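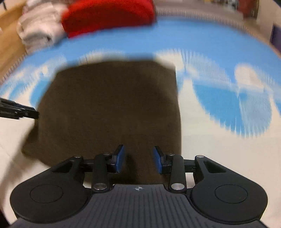

Chapter 8. Ion-exchange chromatography

Textbooks > Protein methods > Part 2: Separation > Chapter 8

8.1 Scope of the chapter

Ion-exchange chromatography separates proteins by their net surface charge. It is normally placed early or in the middle of a purification scheme, after the extract has been cleared and before any step that separates by size. The capacity of the column is high, the conditions are mild, and most enzymes keep their activity throughout.

This chapter covers the choice of exchanger, the preparation of the sample, and elution by steps or by a salt gradient. Packing of columns is dealt with in the previous chapter and is not repeated. Readers who need the theory of band broadening should consult the appendix by Marina Athanasiadis.

8.2 Charge and the isoelectric point

A protein carries both acidic and basic side chains. At its isoelectric point (pI) the positive and negative charges balance and the net charge is zero. Above the pI the net charge is negative and the protein can bind to an anion exchanger. Below the pI it is positive and the protein can bind to a cation exchanger.

The net charge is only a first guide. Charged groups are not spread evenly over the surface, and a protein may bind through a local patch even when the buffer is at its pI. A calculated pI, taken from the sequence alone, also ignores bound metal ions and any groups added after translation. The binding conditions should therefore be checked with a small trial, as set out in section 8.4.
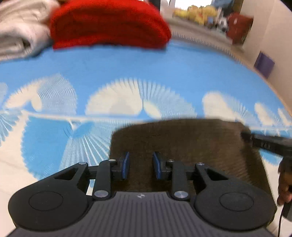
The trial is run in tubes, with the same resin that will be used in the column. Equal volumes of settled resin are washed in buffers of different pH, the same amount of extract is added to each, and the liquid above the resin is assayed after gentle mixing. The pH chosen for the column is the one nearest the pI at which no activity remains in the liquid. Moving further from the pI gives tighter binding, but it also binds more of the unwanted protein and calls for more salt in elution.

8.3 Strong and weak exchangers

Strong exchangers carry groups that stay charged over nearly the whole working range of pH. Quaternary ammonium groups are the usual choice for anion exchange and sulfonate groups for cation exchange. Weak exchangers, such as those with diethylaminoethyl or carboxymethyl groups, lose or gain charge within that range, so their capacity changes with pH.

The words "strong" and "weak" refer to this behaviour only. They say nothing about how firmly a given protein is held.

The buffering ion should carry the same sign as the fixed groups on the resin, or no charge at all. Tris is suitable for anion exchange and phosphate for cation exchange. A buffering ion of the opposite sign takes part in the exchange itself and may cause a local shift in pH as the protein binds.

Worked data: the Sisay preparation

The data used in this chapter come from a preparation of a plant phosphatase made by Graça Sequeira. The cleared extract contained 2,524 units of activity. It was dialysed against Tris buffer at pH 8, loaded on a Flostar anion-exchange column and washed until the absorbance at 280 nm returned to the baseline. A linear gradient of sodium chloride was then applied with a Gradiseo mixer — the settings are listed in Table 8.1 — and the enzyme left the column as a single peak centred on fraction 18. The column was stripped afterwards with 2 M sodium chloride.

Before going on, note that the activity recovered must always be compared with the activity loaded. Specific activity alone can rise while most of the enzyme is being lost.

We use cookies to remember your place in the book and to measure page visits. Accept | Manage settings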